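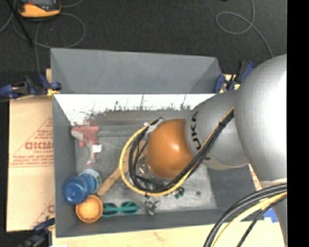

빈 피킹 키트를 살 때 시연 영상보다 먼저 읽어야 할 것

Pascal Sperling
2021년 4월호 기고

빈 피킹 패키지의 견적서에는 대개 소프트웨어 라이선스, 카메라, 엔드 이펙터, 교육비가 차례로 적혀 있다. 케이블 관리 항목은 없거나 '기타 부자재'에 묻혀 있다. Vondeck이 내놓은 Plultska 키트의 견적서도 같은 형식이다. 필자는 이 누락이 제품 평가에서 가장 과소평가된 부분이라고 본다.

Plultska는 기존 산업용 암에 얹어 쓰는 혼합 물품 피킹 키트다. 제안서의 핵심은 사전 등록 없이 임의의 물체를 집는다는 것이다. 이 주장은 시험해 볼 가치가 있고, 시험용 물품의 구성도 그에 맞아야 한다. 봉제 인형, 선글라스, 그릇, 나무 조리도구를 한 통에 넣는 방식은 타당하다. 봉제 인형은 눌리면 형상이 변하고, 선글라스는 얇은 다리와 렌즈 때문에 깊이 측정이 까다롭다. 그릇은 테두리를 잡을지 안쪽을 잡을지에 따라 파지 전략이 갈린다. 같은 크기의 상자만 쌓아 놓고 성공률을 제시하는 공급사보다는 조건이 정직하다.

문제는 그다음이다. KUKA 암의 손목을 따라 검은 선과 노란 선이 한 다발로 내려와 통 위에서 크게 고리를 이룬다. 손목 회전에 필요한 여유 길이를 확보하려면 고리는 불가피하다. 그러나 같은 고리가 통 안쪽의 일부 시야를 가린다. 위에서 내려다보는 고정 카메라에 인식을 의존하는 구성이라면, 암이 통 안에 있는 동안의 영상은 제한적으로만 쓸 수 있다. 암을 매번 통 밖으로 빼고 촬영하면 가림은 해결되지만 사이클 타임이 늘어난다. Vondeck의 자료는 두 방식 중 어느 쪽을 기준으로 처리량을 산출했는지 밝히지 않는다.

Dallport 창고에 설치할 장비를 검토하면서 필자가 받은 시험 기록은 파지 시도 2,405회, 성공률 90퍼센트였다. 실패의 분류는 '미파지'와 '낙하' 둘뿐이었다. 케이블이 통의 벽이나 물체에 닿아 중단된 경우가 어디에 들어갔는지 알 수 없다. 운영자에게는 이 구분이 총 성공률보다 중요하다. 미파지는 재시도로 끝나지만 케이블 걸림은 작업자의 개입을 요구한다.

고정 방식도 따져야 한다. 통을 클램프로 작업대에 물리는 것은 시험 단계에서 합리적이다. 통의 좌표가 변하지 않으므로 벽면 충돌 모델을 단순하게 유지할 수 있다. 다만 실제 물류 라인의 통은 컨베이어를 타고 들어오며, 정지 위치가 매번 어긋난다. 클램프로 고정한 통에서 얻은 수치를 이동하는 통의 성능으로 읽어서는 안 된다. 높은 벽 가까이에 붙은 물체의 성공률은 별도로 받아야 한다.

경쟁 제품인 Fawzy의 키트는 배선을 외장 도관으로 묶어 납품한다. 가격이 높고 손목 가동 범위가 줄어들지만 교체 주기가 문서에 명시되어 있다. Plultska의 파지 계획이 더 낫다는 점은 인정한다. 그럼에도 교대 근무로 돌리는 현장이라면 필자는 Fawzy를 택하겠다. 파지 알고리즘은 업데이트로 개선할 수 있지만, 마모된 케이블은 라인을 세우고 교체해야 한다.

구매 담당자는 계약 전에 다음을 서면으로 요구해야 한다.

손목 최대 회전 시 케이블 다발이 차지하는 공간
암이 통 안에 있을 때와 밖에 있을 때의 촬영 조건별 처리량
사람의 개입이 필요했던 정지 횟수와 원인
통 위치 오차에 대한 허용 범위
배선 교체 주기와 교체에 걸리는 시간

Vondeck은 처음 두 항목에 대해 다음 개정판 자료에서 답하겠다고 했다. 나머지 항목의 회신은 아직 받지 못했다.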